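Grasp planner keeps picking the wheels instead of the frame

tomska_dan
Posted 12/03/2018
Hi all, I'm going a little nuts with this one. I'm running the Hasudness planner with a wrist camera and two printed fingers, and it's fine on blocks and tubes. Give it anything with a hole through the middle and the scores go weird. It samples 2,000 candidates per view, I keep the top 10, and nearly all of them land on the discs. I want the frame! Is this a weights thing or am I feeding it junk?

bridlow_bits
What are your finger width and clearance set to? The defaults assume skinny flat fingers. If yours are chunky it'll happily suggest stuff that can't physically fit.
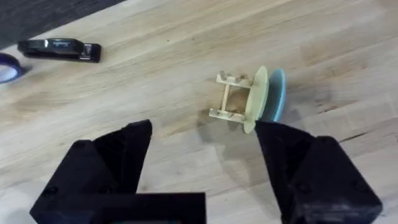

tomska_dan
Clearance is at the default, so yeah, guilty. My bigger worry is segmentation, though. The mask comes back as one solid blob, so the planner thinks the middle of the frame is filled in. I get why, sort of – you see the table grain straight through the opening, and the part is pale wood on a pale wood table, so color gives it almost nothing to work with. The blue disc separates great. The cream one, not so much. The stapler and the tape mask perfectly every single time, of course, and I don't even want those.

gripe_and_grip
I'd drop color completely. Fit the table plane from depth, throw out everything close to it, and cluster what's left. The hole shows up for free.

bridlow_bits
Disagree, sorry. Those rails are thin, and a thin rail lying flat is where wrist depth gets mushy. You'll lose half the part along with the table. I'd keep the color mask and only use depth to punch holes in it.

gripe_and_grip
Depends on the sensor. Mine's okay if I average frames while the arm sits still. Adds 300 ms, who cares.

tomska_dan
I care a little, I'm replanning on the way down! But I can average once at the hover pose and skip it after that. Gonna try both.

tan_lines
Before you touch segmentation, fix the finger model. Load your real finger mesh into the collision checker, wedge tips and all. I had the same "why does it love the wheels" problem and it was mostly this.

tomska_dan
OK, update. With the real mesh loaded, 2,212 grasps got thrown out over two views and the top picks moved to the rails. The mask is still a blob, so I'm doing the depth hole punching next. Does anyone have a plane fit threshold that works for thin parts?

gripe_and_grip
Start at 3 mm and go down until the table turns into confetti, then back up one step.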